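**Subject:** Re: [visits-list] Open day at Tudmont, arrangements for the handling cell
**Date:** 10/10/22

Dear list members,

We are grateful for the questions sent in reply to the first notice. The message from the Gallarwood group is quoted below, and our answers follow it. Other groups may take them as applying to their own visits unless they hear from us separately.

> Our members have read the programme and would like some further details before we confirm our places.
>
> Firstly, the notice speaks of a "picking demonstration" in the Nindum room. Will the arm be working on machined parts, as at the previous open day, or on mixed goods? Several of us work with returned household items and would find the second far more useful.
>
> Secondly, are visitors permitted to bring objects of their own for the arm to try?
>
> Thirdly, the programme gives one time for the demonstration and another for the talk, and they appear to overlap. Which should we follow?
>
> Gallarwood Automation Group

The demonstration will use mixed household goods. The machined parts shown in May have been moved to the Thibodeau building and will not form part of this visit. The arm works over a pair of grey bins standing one behind the other on the bench, and the task is to take items of differing shape and stiffness from a bin in which they have been placed without any set order.
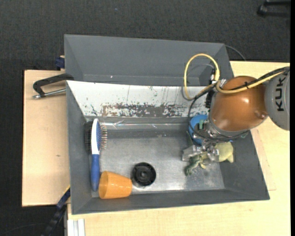 *Handling and Automation Section, Tudmont Technical Institute*

The hairbrush and the orange cup are both on the list of items for the day. The brush is among the harder ones. It has bristles on one side and pins on the other, and the choice of where to take hold of it changes a good deal with the way it is lying. The cup is simpler when upright than on its side. Soft items and the green toy figure are included so that visitors may compare the handling of rigid and yielding objects in the same session.

Members who have asked about the bins themselves may wish to know that we do not intend to replace them before the open day. The worn paint on the sloped panel is of interest to those working on vision, as are the reflections from the metallic floor of the bin, and staff will be glad to discuss both.

With regard to visitors' own objects, these may be brought, subject to the following conditions:

- Each object must fit easily inside the bin together with the items already there.
- Glass, liquids, food and anything with an exposed blade cannot be accepted.
- Objects are to be handed in at the desk in room 854 on arrival, with the owner's name attached.
- The section cannot accept responsibility for damage.

It may not be possible to try every object. Those which are not used will be returned at the desk at the end of the afternoon.

The overlap in the programme was an error on our part. The talk will be given first, in the lecture room, and the demonstration will follow it. A corrected programme has been placed on the section's pages and replaces the copy attached to the first notice.

Places in the Nindum room are limited to 50. Groups are asked to send a single reply stating the number attending and any access needs. Visitors must remain behind the marked line while the arm is in motion, and long hair and lanyards should be secured before entering. Photography is permitted from the visitors' side of the line, without flash.

Queries on the day should be made to the section office on extension 1294. Replies concerning places should be sent to the office address and not to this list.

Yours faithfully,

Section Office
Handling and Automation Section
Tudmont Technical Institute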